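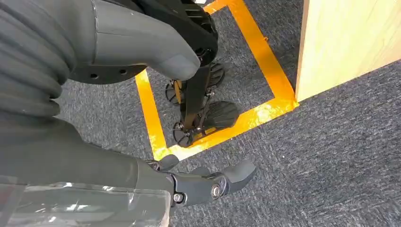 10月 胡椒ロット比較、続き

前回の残り。Gandora産の黒胡椒(以下G)とLiren経由で入った黒胡椒(以下L)を同じ条件で挽いて比べる。Gは粒が揃っていて皺が深い。Lは大小が混じり、軽い粒が目につく。仕入れ値の差は今回考慮しない。

試料の準備
各50 gを秤量。ふるいは800 µmの一種類のみ使用。ミルはMassonの手回し、目盛りは5に固定。前回は目盛りを控え忘れて再現できなかったので、今回は先に書いておく。挽く前に捨て挽きを一回、少量の米で掃除。米の粉が残ると色の判定が狂うため、刷毛で落としてから本番に入った。

挽き上がり
G:粒度は揃う。ふるい上に残るのは主に外皮の薄片。手に取ると油分をやや感じる。
L:ふるい上の残りがGより明らかに多い。軽い粒が刃に噛まずに上で回っている。途中で二度、ハンドルを逆に戻して噛み直し。
残量の秤量は風袋を引き損ねたので数値は採らない。次回やり直し。

香り(挽いて直後、蓋付き小皿)
Gは柑橘と松脂の系統が先に立ち、後から木の香り。Lは立ち上がりが弱く、土っぽさと、乾いた紙のような匂いが少し残る。時間を置くとGの柑橘は早く抜け、差は縮む。挽き置きで使う用途なら、値段の差ほどの違いは出ないかもしれない。
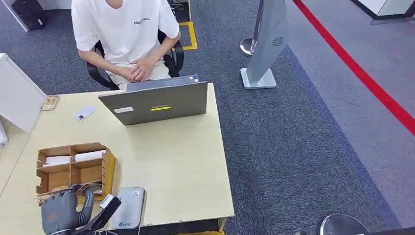 乾煎りの条件も見た。鍋肌160 ℃、放射温度計で確認してから粒のまま投入。Gは短時間で香りが開くが、引き上げが遅れると焦げ臭が先に来る。Lは煎ると土っぽさが引っ込み、ナッツに近い香りが出る。煎り前提ならLのほうが扱いやすい。ただし軽い粒だけ先に色が付くので、煎る前に風選しておくこと。今回は団扇で済ませたが、飛びすぎて良い粒も少し失った。

抽出
粗挽きを湯に浸して濾し、辛味だけを見る簡易法。舌の先より奥に来るのがG、唇に残るのがL。強さは同程度と判定。三杯目以降は舌が鈍って信用できない。口直しは水より無塩のクラッカーがよかった。順序の影響を消すため、次は伏せ皿でやる。

保管の件
Pladuswoodの木箱に入れていたGの旧ロットを開封。箱の匂いが移っている。胡椒だけなら気にならない程度だが、白い料理に振ると分かる。木箱は外装としてのみ使い、中は瓶にする。瓶の蓋のパッキンは以前クローブに使ったものが混ざっていたので分けた。クローブの匂いは洗っても抜けない。胡椒用には新しいパッキンを使い、蓋の裏に「胡」と書いておく。

Lの袋にはロット番号がなく、到着月しか書かれていない。次の注文時に収穫年とロットを問い合わせる。返事がなければ比較表には「年不明」で載せる。

暫定の使い分け
卓上、仕上げ:G、都度挽き
煮込み、漬け汁:L、粒のまま
煎って合わせる配合:L、風選後
挽き置きの小瓶:未定

未処理
・ふるい残量の再測定(風袋を先に記録)
・伏せ皿での辛味の再判定
・目盛りを一段粗くしたときのLの噛み具合
・白胡椒は別項を立てる。発酵臭の評価語がまだ揃っていない。「厩舎」「漬物」「古い布」が人によって入れ替わるので、基準試料を先に決める
・ミルの刃の裏に外皮が詰まりやすい。分解清掃の手順を道具の頁へ移す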